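My pouch problem, and why I'm keeping every single one

I have a drawer that will not close, and the reason it will not close is pouches. Pencil pouches, makeup pouches, the little flat ones that come free with hand cream, a padded one that used to hold a travel hair dryer I gave away three apartments ago. Last February I decided to sort the drawer out properly, with a cup of tea and the radio on, and I came out the other side with exactly the same number of pouches and a much bigger love for them. So this is a post about pouches! If you came for the bread recipe, it's coming, I promise, I'm still fighting with the crust.

It started with my tote bag. I carry a big canvas tote with no pockets at all, which I love for the shape and hate for everything else. By the end of a normal week the bottom of it is a layer of receipts, hair ties, one earbud, lip balm without its cap and those paper sugar packets I keep picking up even though I take my coffee black. I'd stand outside my own front door feeling around for keys like someone reaching into a pond.

The fix was so simple that I was a bit annoyed. Everything goes in a pouch, and every pouch has one job. I now carry four:

Keys and transit card. Small, bright, easy to grab.
Pens, a short ruler, sticky notes.
The "body" one – lip balm, pain pills, bandages, tissues, a hair tie.
Cords and the charger, plus the earbuds.

That's it. When I switch bags I just lift the four out and drop them in the next one, and it takes me less time than finding my shoes. On weekends the pens stay home.

Now the fun part, what to actually look for. I've got opinions.

First, the zipper. I will forgive a pouch almost anything if the zipper is good. I had a gorgeous quilted one from the Bouazza stall at the spring market in Nedcombe, deep orange with a striped lining, and the zipper snagged on that lining every time I opened it. Every time! In the end I ran a line of stitches along the inside, about as far from the teeth as my little finger is wide, just to hold the lining down. It took one evening and half a movie and it has behaved ever since. If yours is sticky without catching on anything, try rubbing a plain pencil along the teeth, or a bit of candle, and run it back and forth a few times. Wipe off the extra or it ends up on your sleeve (ask my gray cardigan).

Second, the pull. Tiny pulls look neat, but in winter with gloves on they're hopeless. I loop a short piece of ribbon or cord through mine. My keys pouch has a green cord and the charger one has an old shoelace end, and I can tell them apart in the dark at the movie theater without looking down.

Third, the shape. Flat pouches are great until you put something round in them. Boxy ones stand up on a desk but eat half your bag. My favorite is somewhere in the middle, with one curved side, because there are no corners for crumbs and pencil shavings to pack into. You can turn it inside out, shake it over the sink and it's clean.

And fourth, the fabric, which is where I get carried away. I used to buy everything in black or navy so it wouldn't show dirt. Sensible! Also completely useless, because a navy pouch at the bottom of a navy-lined bag might as well be on the moon. These days I go for light fabric with something printed on it, and the sillier the better. Doodles, cartoon faces, stars, scribbly handwriting, yes to all of it. A white pouch with a colored zipper is my very favorite combination. The zipper tells you which side is the opening before you've even picked it up, and the drawings make me smile on the bus.
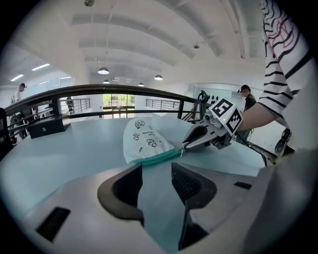
White does get grubby, of course, and people always ask me about washing. I do mine in the bathroom sink with lukewarm water and ordinary dish soap. Zip it closed, do a gentle scrub with an old toothbrush along the seams where the gray line builds up, rinse, then roll it in a towel and press. Dry it open, stuffed with a washcloth so it keeps its shape. Test a corner first if there's any printing on it. I once lost half a strawberry pattern to hot water and I still think about that strawberry.

Ink is harder. Rubbing alcohol on a cotton ball gets some of it out of plain cotton if you dab and don't rub, but it can take a print with it, so on a printed one I usually leave the stain alone and call it part of the drawing.

For the spares at home I finally gave up on the drawer. I bought one of those hanging shelf things from Plillen, the narrow one, and it lives on the inside of the closet door. The pouches sit in it upright like books, zippers facing out. One has buttons in it, one has birthday candles, one has foreign coins, one has the Allen keys that come with furniture. I wrote the contents on paper tags and tied them to the pulls, and then I redid all the tags in nicer handwriting, because that is who I am.

The padded hair dryer one is still empty, by the way. It's a lovely thing, very sturdy, with a Fera label inside and a carrying loop, and I've tried it with sunglasses (too big), knitting (too short) and watercolors (nearly, but the brushes stick out). If you have one this size, tell me in the comments what you keep in yours. I'd love to hear it, and I'll try it out before the next post.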